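Search this blog Type and hit enter

Peeling, pressing, and why I stopped averaging my results

So I've finally got numbers from the gasket placement runs, and I'm more excited than anyone should be about a bit of gasket and sticky tape! Quick recap if you're new: Plira is my little policy for learning contact-heavy placement from demos, and the question since March has been whether a printed fixture helps the learning or just hides bad behaviour.

I trained on 40 demos with the side walls on the fixture and 30 without, then tested both the same way (same checkpoint schedule, same grey plastic, same grumpy me).

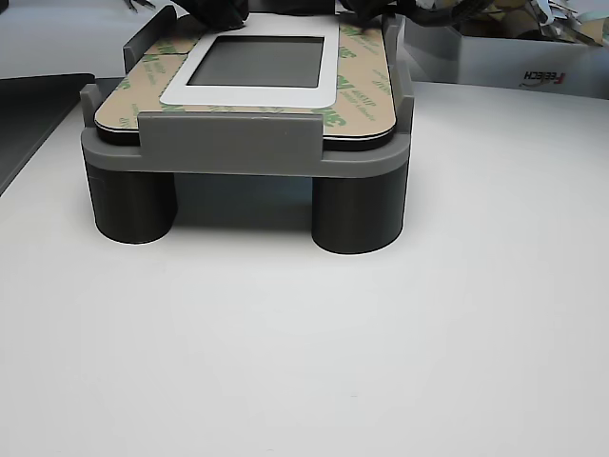

With the walls, the policy got sloppy on approach and let the fixture do the aligning. Without them it was slower but its corrections looked much more deliberate, and it coped better when I nudged the base plate over by about 5 millimetres. I'd been averaging the two sets for weeks, which buried the whole effect. Argh.

Next up is mixing them, walls first and then bare, to see if the order matters. I've only done 4 seeds so please don't go quoting me yet.

Last updated: 2025-08-27

Comments

Hirkmont: Did you try randomising the fixture colour too? Ours latched onto that badly.

Lins: Love this. Would you share the seed-by-seed plots?

Drudotwood: We saw the same with connectors, order mattered heaps.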